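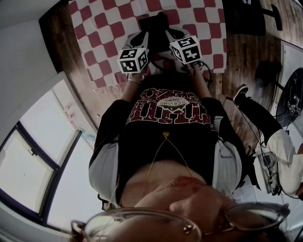
Zakaria: I'd stop sleeping in it, whatever it's made of. I wore a thin chain day and night for two years and the clasp went first, then the link next to it.

marlow_k
Original question was about length though. I have an 18 inch and it vanishes under crew necks. Do I go longer or just wear it outside the shirt?

Kojo Sowah
Outside the shirt is fine if the chain is thin. I wear mine that way over plain tees and printed ones. If you want it to hang lower, 20 or 22 will do it. A 24 swings into the sink when you wash your face.

pinebluff
Disagree on 24. I have one with a heavier pendant and it stays put. Light pendant on a long chain is the problem.

marlow_k
Mine is light. Budget is 185 tops. Saw a plated one from Netix for 30 and a solid 10k one from Nedska for just over what I want to spend.

Zakaria
Don't buy plated for daily wear. Mine started showing gray at the back of the neck by December, and I bought it at the end of summer.

hollis22
Plated is fine if you take it off to shower and keep it away from cologne. I've had the same one for years and it still looks good. People make too much of this.

pinebluff
Depends how much you sweat – I kill plating in one season. Gold filled is the middle option and nobody has brought it up. I paid 100 for mine at a small shop that carries Brular chains. No color change so far.

marlow_k
Didn't know gold filled was a different thing. Is it marked?

pinebluff
Usually 1/20 14K GF or close to that, stamped on a tag by the clasp. If the tag says GP or GEP it's plated.

Kojo Sowah
Get a lobster clasp whichever one you pick. Spring rings are hard to work with one hand and the small ones wear out. You can also add a two inch extender and settle the length question for a few dollars.

hollis22
Extenders look cheap from behind.

Kojo Sowah
Under a collar it doesn't show.

Zakaria
For what it's worth I ended up going solid. Spent 825, more than I planned, and it has been repaired once. The jeweler soldered the link while I waited.

marlow_k
Out of my range. Going with a gold filled 20 inch, lobster clasp, and I'll move my pendant over. Does the bail need to be a certain size to fit over the clasp?

pinebluff
Measure the clasp end first. Some small bails won't pass over a lobster and you'd need a jump ring.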